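Notebook - handheld gripper rig, purchasing and spares
July, Monday, started 9.40

Carried over from last entry: Woo-jin wants a figure for the second rig before the budget line closes. Desmond wants the same figure split into parts that wear and parts that don't. Doing both on one sheet.

Went through quotes. Three suppliers this time.

Plinix: complete handheld unit, fingers fitted, 3533. Carriage included. Price holds to the end of the month. No spare fingers in the box, I asked twice.

Gravdale: body and mount only, no fingers, no cables. Cheaper on paper. By the time we add our own fingers and a cable set it comes within a small margin of Plinix and we do the assembly. Not keen.

Clillitz: fingers only, sold in pairs, 869 for the pack of 8 pairs. Minimum order is the one pack. Same bolt spacing as ours according to their drawing, but the drawing has no tolerance on the holes. Have written to ask. Do not order until they answer.

Wear allowance next. Current working assumption is up to 500 hours per pair before a change. I got that from the old spreadsheet and can't find where the spreadsheet got it. Woo-jin thinks it came from the previous finger design, which had the soft pad glued on, in which case it tells us very little. Leaving it in for the budget and marking it as unverified.

Looked over the pair on Sultana (the present rig) with the fingers apart and nothing between them. Black, rectangular section, two round screw holes showing along the top of each. Left finger has faint scuffs on the front face and a patch of small white scratches and specks at the right edge near the tip. Scratches are cosmetic as far as I can judge by eye. Have not measured tip thickness, calliper is with Desmond.

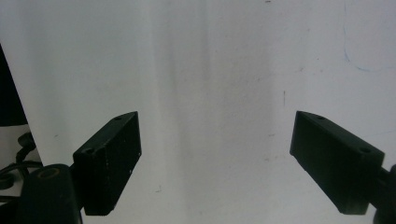
Sultana, fingers apart. White scratches near the tip of the left finger.

For the budget I am treating the fingers as consumables and everything behind them as capital. Desmond objects to the mounts going under capital as he has replaced one already. Fair point, but one replacement is not a rate. Compromise: mounts stay in capital, one spare mount goes on the consumables line for the first year. He has agreed to this in writing, on the back of the Gravdale quote, filed with the others.

Cables. We keep leaving these out and then paying for them from the general lab account. Adding a separate line for a full cable set per rig, plus one set shared. Price still to come from stores.

Also to be settled before the form goes in:

Hole spacing tolerance from Clillitz. If it is loose we either ream or go elsewhere.
Whether Plinix will sell the unit without fingers at a lower price. If yes, the Clillitz pack covers both rigs and the sum changes.
Whether a second rig needs its own storage case or shares. Woo-jin says own case. No price yet.
Lead time. Plinix gave one verbally, want it on the quote.

15.20 - Plinix replied. They will not split the unit. So it is one complete unit at 3533 plus one Clillitz pack at 869, subject to the tolerance answer, plus mount, cables and case when priced. Gravdale dropped, will tell them myself.

Sheet saved in the shared folder under second rig. Columns for capital and consumables are separate, please don't merge them again.

Next: get calliper back, measure both tips, enter as first point on the wear log.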